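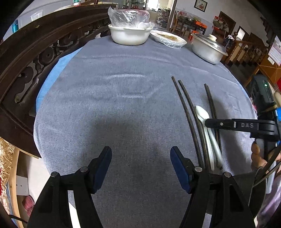
Four chopsticks and a soup spoon on a round table.

Preparing a back catalogue for digital re-release

Last revised 22nd July

This page covers the preparation of older singles, B-sides and albums for delivery to a distributor. It assumes that you hold the rights to the recordings and that the transfers from tape or disc have been made. The worked case is the Clandinia catalogue, first issued on the Berner label and delivered through Unlow. Other distributors use different field names but ask for much the same information.

1. Make a track list

Open a spreadsheet and give each recording its own row. A recording is one particular performance and mix. The album version, the radio edit and the live version of a song are three recordings and take three rows, even where the song itself has only one set of writers.

Columns needed: recording title, version, main artist, guest artist, writers, publisher, year recorded, year first released, running time, source, ISRC, file name.

The Clandinia list came to 43 rows. Larger catalogues are better split by release, with a master sheet linking them. Berner's own sheet has 968 rows and is slow to sort.

2. Settle the titles

Use the title on the first pressing unless it is a plain misprint. Put version details in the version column and leave them out of the title. "Harbour Lights" with the version "Live" is correct. "Harbour Lights Live" in the title field is not, and will not be matched to the studio recording.

Spell the artist name the same way in every row, accents included. A name with and without its accents may be set up as two artists, and merging them later can be slow.

3. Trace existing codes

An ISRC belongs to a recording for good. If the track has been sold digitally before, it probably has one. Search for it before assigning anything new. Places to look:

The old distributor's delivery report
The subcode of the CD, which some ripping programs can read
The label's own ledger
The public ISRC search site

A remaster that involves only a change of level or equalisation normally keeps its code. A remix or a new edit needs a new one.

4. Mark the cover versions

Covers turn up most often on B-sides and bonus discs. For each one, enter the original writers and publisher in full and tick the cover box. Do not enter the performer who made the song famous unless that person also wrote it. A changed lyric or a translation counts as an adaptation in many countries and needs the publisher's consent in writing.
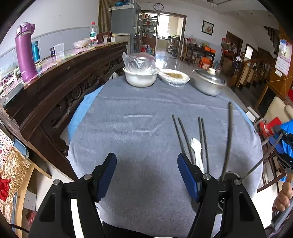 Reader's comment: Step 4 should mention medleys. We had a B-side made up of two songs by different writers, and Unlow sent it back until both were listed with their shares. The whole single was held up, A-side included.

Medleys are entered as one recording with every work listed. Agree the shares with the publishers first and put the agreed split in the notes column.

5. Check the files

Deliver WAV or FLAC at the resolution of the transfer. Do not raise the sample rate to meet a higher tier. Listen to the start and end of each file at normal speed. The Tamayo transfers had six files with the fade cut short, all from the same reel.

6. Deliver

Send one single first and wait until it appears correctly in the shops. Then send the rest in order of first release. Enter the original release date as well as the new one, or the albums will be listed as new work. Unlow's notes field accepts 2,000 characters. Anything longer goes in a separate text file with the same name as the release.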